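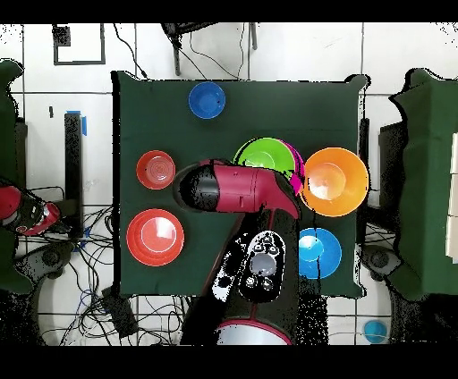 A Merex arm at the bowl table in Cirkholm.

22/06/2026. Can a machine put the crockery away yet? Not in your kitchen, but our team in Cirkholm is getting closer and we're thrilled to share how it's going! The Merex project has joined up with
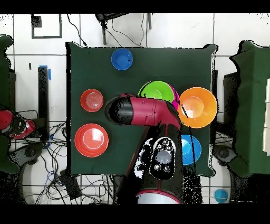 the café group Carhuamaca to work on the chores that eat up a shift: sorting, stacking and clearing.

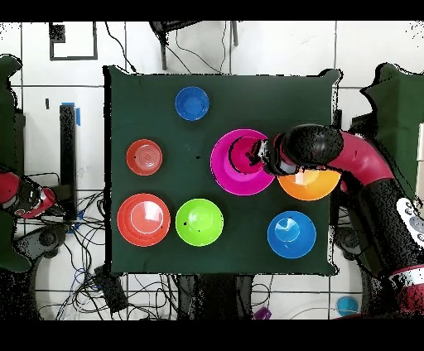
Chores are hard because no two tables are laid alike. Bowls nest, lean and hide behind each other. Getting the gripper's fingers down inside a deep magenta bowl is one job, and lifting it cleanly is quite another.

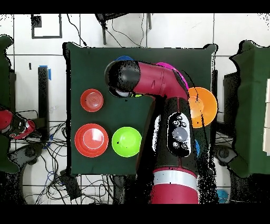
Page last updated: October

"I'd still wash up by hand at home," says project lead Gladys Correa, "but I love watching this come along." A trial with 35 café staff follows at Skuvov.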